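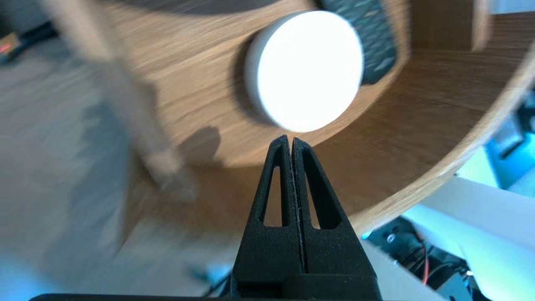 Course 201, handout 2: Reading claims about household lighting
19/09/2018

Most of what shoppers believe about room lighting comes from the side of a carton, and I would like you to arrive next time with less faith in cartons. A maker says its light "improves focus" and leaves it there. Focus on what, compared with which lamp, and for how long? Even how bright a thing looks is a poor guide. A plain white disc on light-brown wood can seem almost to glow, and its face may be doing nothing but sending back light that falls on it. Look for the shadow to the lower left before you say anything about the source. Your eye judges brightness by contrast with what is nearby, and sales displays are set up by people who know this.

The Rastico leaflet

We will spend most of the session on the leaflet for the Rastico desk lamp. It says that more than 200 office workers "felt more alert." Read that again slowly. Felt, according to a form they filled in themselves. The leaflet has no comparison group, and it doesn't say what the workers had on their desks before. I'm told a longer report exists. I have asked for it and have yet to see a page.

The Pledcombe trial

Better, but not as good as its fans think. Trinside paid for it, and Trinside sells the lamps. That doesn't make the result wrong - it does mean you should read the methods first and the summary last. Note that the new lamps went in during May, when the days were getting longer anyway.

Before next class

Read the Pledcombe methods section and write one page on what you would need to see before believing it. "A larger sample" will get no credit unless you say what it would fix. Copies are in the Montoya building, room 241. Bring the leaflet too.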